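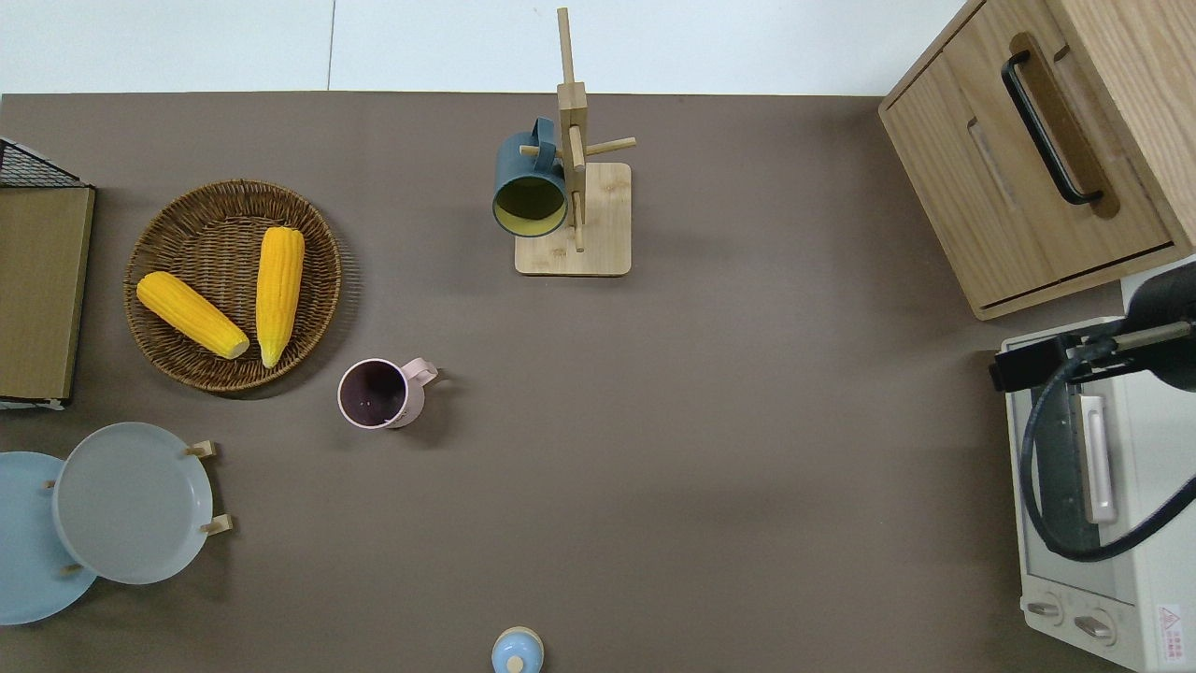
Corn in a woven basket, with light blue plates beside it.

Ploltlow 2 review: ward boundary software for parish and district use

Reviewed 2025-09-04. Version tested: 2, desktop edition, single-user licence.

Ploltlow is a desktop program from Gramik for drawing and checking electoral wards. It is sold to councils, local parties and residents' groups that want to respond to a boundary review with a scheme of their own. The single-user licence costs £200 and does not expire, though map updates stop after the first year unless a support plan is bought.

I used it through July to prepare an alternative scheme for Ernthorpe, which has 39 wards built from 98 polling districts. The same work had been done before in the Kristiansen plug-in, so most of the comparisons below are with that.

Setting up

Installation took a few minutes. The program asks for three files: a boundary layer, an electorate table and, if you have one, a five-year forecast. The boundary layer loaded without trouble. The electorate table did not. Ploltlow expects the polling district code in the first column and treats a trailing space as part of the code, so a handful of districts came in with no electors at all. The import report lists these as "unmatched" but does not say why. Cleaning the table in a spreadsheet first is the quickest answer.

Forecast figures go into a separate layer and can be switched on and off while drawing. The Kristiansen plug-in holds them in the same table as the current electorate and makes you pick one at the start.

Drawing wards

Each ward is a list of polling districts. You click a district, then a ward, and the district moves. The variance panel on the right updates at once and shows electors per councillor against the average for the whole area. Wards outside the limit you have set turn orange, and the limit can be different for current and forecast figures.

Splitting a polling district is harder. You draw a line across it and the program divides the electors by area unless address points are loaded. In a built-up district this is tolerable. In a rural one, with a village at one end and fields at the other, it is wrong enough to be useless. Anyone working on a rural scheme should treat address points as required, and they are not included in the price.

Undo works across the whole session. It does not survive closing the file, which I found out after moving most of the eastern wards and going to lunch. Save a copy under a new name before any large change.

Checks

The contiguity check is good. It finds detached parts, including the small slivers left over when two boundary files disagree by a metre or so, and zooms to each one. It does not check whether a ward is connected by road. Ernthorpe has a river with one crossing, and Ploltlow was content to pass a ward with one bank's houses joined to the other's across open water.

Multi-member wards are supported, with one, two or three councillors each. The councillor total is held at the top of the window and turns red if the scheme uses more or fewer than the number entered. 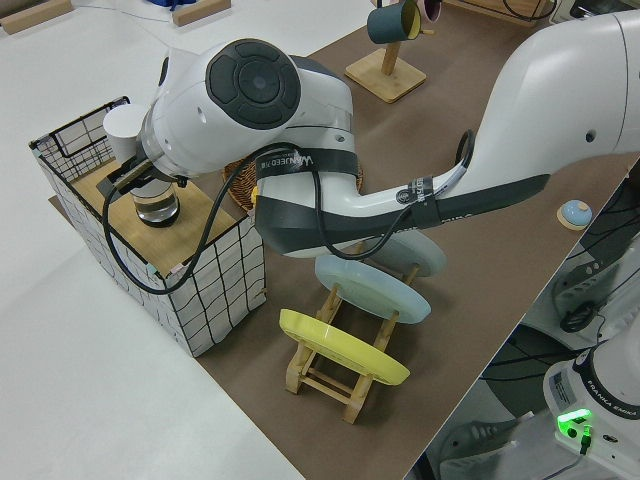

Clear glass tumbler in the gripper of a white robot arm.

Reports and export

The main report gives a table of wards, a map for each and a summary of variances. Layout is plain and prints well in black and white. Ward descriptions can be typed into a box beneath each map, but the box takes no formatting and long text runs over the footer. I exported the table and wrote the descriptions in a word processor.

Maps can be saved as PDF or as a boundary layer. The boundary layer opened correctly in the Kristiansen plug-in, with ward names intact. Going the other way, councillor numbers were lost and had to be entered again by hand.

There is no comparison report. If you want to show the existing wards next to the proposed ones, with the number of electors who would change ward, you will have to build it yourself from two exports. For a program aimed at people answering a consultation, this is the largest gap.

Speed and stability

Redrawing was quick with the full area on screen. Loading address points slowed it noticeably, and hiding the labels brought most of the speed back. The program closed without warning twice, both times while saving a PDF with the forecast layer switched on. No work was lost on either occasion, as the autosave file was offered on restart.

Help

The manual covers drawing and reports in full and says little about importing. Gramik answered an email about the trailing spaces the next working day, and said the matching rule would stay as it is - some councils use codes that differ only in that way.

Good: live variance panel, separate forecast layer, contiguity check, councillor total.

Less good: fussy import, area-based splitting, no comparison report, undo history lost on closing.

Verdict

Worth the money for a district or unitary scheme made up mostly of whole polling districts. For a single parish with two or three wards, a spreadsheet and a printed map will do the same job. Existing Kristiansen users who do not need forecasts can stay where they are until Gramik adds the comparison report.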